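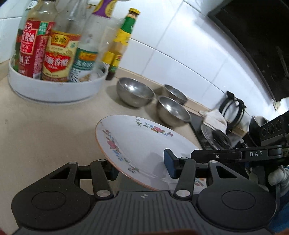 4.2 Floral tableware and the claim of regional taste

Much of the writing on household crockery treats pattern as a kind of local accent. On this view, a family in Bedville chose roses and a family in Stokside chose plain bands, and the difference tells us something about how each town saw itself. We doubt it. The plate in Figure 3, white porcelain with pink rose and blue floral sprays around the border and a thin orange-brown rim, could be placed in either town on grounds of style alone, and earlier surveys would have counted it for whichever one it was found in.

Our own records cover 121 households and 1443 pieces. Over 800 of these carry flowers of some sort, and the share hardly moves between the two towns. Where a gap does appear, it follows the shops. Stokside had a Vondráček outlet for nine years and Bedville did not, so people there bought what was on the shelf. Calling that a preference seems generous.

The Flikutdale study, often cited against this reading, relied on what owners remembered about their purchases. Several of them dated sets to years before the pattern was sold. We have left those answers out of Table 2, though including them would change little.

Figure 3. Dinner plate with floral border.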